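# Kitchen tips for people recording robot demonstrations at home

I've been keeping these notes on the inside of a cupboard door since April, and the door is full now, so they are going on a page. They come from evenings and weekends spent steering a pair of arms through small kitchen jobs, so that a learning system has plenty of examples to study. Most of what I know I learned by doing it badly first. If you are setting up your own table for Navirura or some other shared collection, I hope a few of these save you a ruined dinner or a ruined afternoon.

## Pick a job with a clear beginning and a clear end

Steamed buns are my favorite. Lid off, buns over to the plate, done! You can tell at a glance whether an attempt is finished, and so can whoever sorts the recordings later. Soup is lovely to eat and miserable to label. Salad is somewhere in between, and I'd leave it until you have had a good long run with something rounder and more patient.

Write the job down in one sentence before you start, and tape the sentence where you can see it from the controls. Ours says "Move every bun from the steamer to the plate." I used to improvise (a little nudge here, a tidy-up there), and then half the recordings had an extra flourish at the end that I never meant to teach anyone.

## Give everything its own patch of table

Lid on the left, steamer in the middle, plate on the right. Leave enough bare table between them that a wrist can turn without bumping the next thing along. A plain table against a plain wall is a kindness to your eyes after the first hour, and it makes wiping down quick, too.

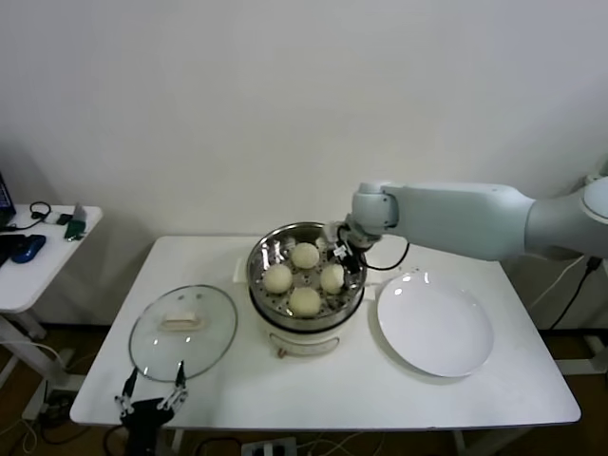 Wrap the handle of anything slippery. Glass lids are the worst for this. A strip of soft cloth or a fold of paper towel with a bit of kitchen string gives the fingers something to hold on to, and you can take it off again when you want the lid back for real cooking. Change the wrap when it gets grubby, and make a note of the day you changed it, as a fresh wrap is thicker and the grip has to open a touch wider.

Move things a little between attempts - a thumb's width to the left, a quarter turn on the pot, the plate slightly closer. If every attempt starts with the plate in the very same spot, the system will learn that spot and be lost anywhere else. I do 8 attempts with small shifts, then wipe the table and set up again from scratch. Fumano, the little notebook program I log everything in, lets me put a word or two beside each one ("plate forward", "pot turned"), and I would be sunk without it.

## Buns, and how to keep them cheerful

Practice with cold ones. A hot bun is soft and sticky and gives off steam, which is a lot to ask of a beginner, and I mean the person as much as the machine. Let them cool on a rack, and lightly oil the basket before they go in so they don't cling to the holes.

Once a bun has been squeezed too many times it goes flat on one side and starts to shed its skin. Retire it. I keep a bowl for retired buns and it goes to the compost, never to the table. Anything that has been handled by the grippers isn't food anymore in this house, however good it smells.

A batch of dough from my Hilla recipe card keeps well in the freezer once steamed. Thaw them in the fridge overnight under a damp towel, or the tops crack.

## Go slower than feels natural

My first 43 recordings were all too fast. I'd swoop in, snatch the bun and drop it on the plate from a height, very pleased with myself. Now I come down from above, pause, close gently, lift straight up, and only then travel sideways. It feels fussy for the first day or so and then your hands just do it.
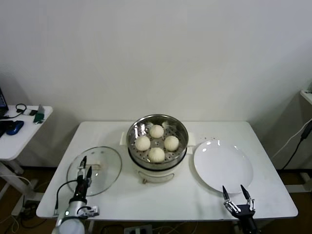
**Should I throw away the attempts where I drop a bun?**

Keep them, but mark them clearly and put them in a separate folder. A dropped bun followed by a calm recovery can be very useful to a learning system, and a dropped bun with no recovery is still worth having as long as it isn't filed with the good ones.

## Odds and ends

- Unplug the steamer before you practice. The basket sits in the base perfectly well with the power off.
- Check the cable loops at the wrists before each set. They should have some slack, and they shouldn't be able to catch the rim of a plate.
- Wipe the fingertips with a barely damp cloth after every batch. Dried dough sets like glue.
- Stop after 2 hours. My worst recordings were all made late, at the point where I'd told myself just one more.
- Back up before you wash up. I do mine to the Kobzar drive while the kettle boils.

My own goal is 1000 good attempts before I move on to dumplings, which are smaller and have those thin edges that tear. I've started saving egg cartons to store the practice ones in.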